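Notebook, tape transfer bench - Vekungate reunion special, December

Started 8:40, coffee already cold. Continues from the last entry, which ended with me writing "should be easy from here" and underlining it.

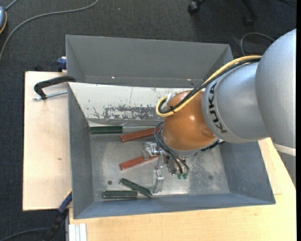

So, where we are. Multico wants the bloopers and the screen tests from the original run of Vekungate for the reunion special, and they want them looking better than the episodes did when they aired. Randa Nassar sent over a new wish list this morning. It is the old wish list with "urgent" typed in front of every line, plus one extra: the hospital wedding, alternate take, where Dela Quansah forgets her groom's name and marries him anyway under the wrong one. Fans have been asking about that take for years. It was described in a magazine once and has been getting funnier ever since, with no footage to hold it back.

Tape 38 is supposed to be it. The label says "WEDDING ALT / DQ" in ballpoint, and under that somebody has written "do not use," which is as good as a treasure map.

9:15 - Baked tapes came out of the incubator and are resting. I'm leaving them until they're at room temperature, having learned that lesson on the Cluvdale pilot. The pilot now has a stripe of snow across the villain's entrance, and I've heard people call it a stylistic choice.

9:50 - First pass on 38. Color bars, tone, a slate, then nine minutes of a parking lot. Good parking lot. Somebody left the camera running over lunch, by the sound of it, and there's a long conversation off mic about whether the show is getting renewed. They were sure it wasn't. It ran three more seasons.

Flagged the audio for Nana in legal clearance and didn't transcribe it. Voices are recognizable if you watched the show, and people say things over a sandwich that they wouldn't say on a red carpet.

10:30 - Heads clogged. Cleaned. Clogged again. Cleaned again, with language. The oxide on this batch comes off brown and sticky and the playback drops out in bands. Settings that finally held: tracking nudged a hair left of center, tension at the low end, time base corrector in line, noise reduction OFF. Whoever turned the noise reduction on yesterday, it makes Dela's veil smear into her forehead. Please leave it off. I put tape over the switch.

11:20 - The wedding. It is on there, after the parking lot, and it's a little over a minute long. She does get the name wrong. The name she uses is the director's. The groom goes with it, the priest goes with it, and then the organist starts laughing and you can hear the keys go. It's better than the magazine said. I watched it more times than quality control requires.

Esi came by and watched it too and says the take they aired was shot later the same day, going by the hair. I can't confirm the hair. Esi can confirm anyone's hair, she has every season in her head and a spreadsheet for the wigs.

12:10 - Call with Randa. Summary for whoever picks this up:

The special has moved up. She didn't say why, but Adjei have announced their own reunion thing with half the same cast, and I can read a trade headline as well as the next person.

Dela is confirmed. Yaa Dankwa is "very warm," which I take to mean her agent hasn't called back. If Yaa does it, they want the two of them on the old sofa watching the clips cold and reacting. So the clips can't leak, so no more emailing stills around, including the funny ones. Including to me.

They would like the wedding take in widescreen. It was shot square. I explained that widening it either cuts off the priest or makes everybody broad. Randa asked which was cheaper.

1:45 - Started the screen tests. Much cleaner tape, different stock, plays like it was recorded last week. Yaa's test is in there and she's reading for Dela's part. I never knew that. She's good, a lot drier, and she plays the speech about the inheritance as if she's already spent it. You can see the whole other show they might have made. It probably lasts one season and gets a box set.

Question for Nana: do we need Yaa's sign-off before this even goes to Multico as a viewing copy? My feeling is yes. It isn't embarrassing, but nobody should learn from a sofa on live television that their old audition is still around. I've kept it in the hold folder until I hear.

3:00 - Dropout count on 38 after repair is well over 1000, mostly in the parking lot, where I'm not going to fight for them. In the wedding itself there are a few bad ones I patched by hand from neighboring fields. The worst is right across Dela's face on the wrong name. Took most of an hour. If you step through it slowly, her left earring blinks out for a moment and comes back. At speed you'd never see it. Esi saw it.

4:20 - Exports running. Viewing copies have burned-in timecode and a watermark across the middle. Randa will ask for one without the watermark. The answer is in the contract and I've left the page open on the desk.

To do next:
Rewind 38 slowly, end to end, then box it. No second playback unless the master file is bad.
Ask Esi for the air dates so the clip log stops saying "season with the yacht."
Chase Nana on the lunch audio and on Yaa's test.
New cleaning swabs. We're down to the ones that shed.
Find out who wrote "do not use."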